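Search this site Go

Drying insoles on a clip hanger

Remove both insoles from the shoes and brush off loose grit. Wash by hand in cool water with a little mild soap, then rinse until the water runs clear. Press between two towels — do not wring, as the foam may crease.

Clip each insole by the heel so that it hangs straight down. Use one end of the hanger and keep the pair side by side without overlap. Hook the hanger over the top bar of a freestanding rack, away from radiators. Turn the insoles after 5 hours. Leave overnight before refitting. 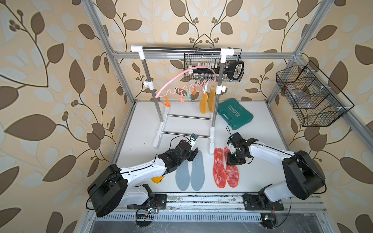

Filed under: Laundry & Drying

A mesh basket can share the same bar. Keep it clear of the clips so that air can pass.

Comments (2)

Nafula Biwott: Do leather-topped ones go up the same way?

Prendanville: Yes, but wipe them only. Don't soak.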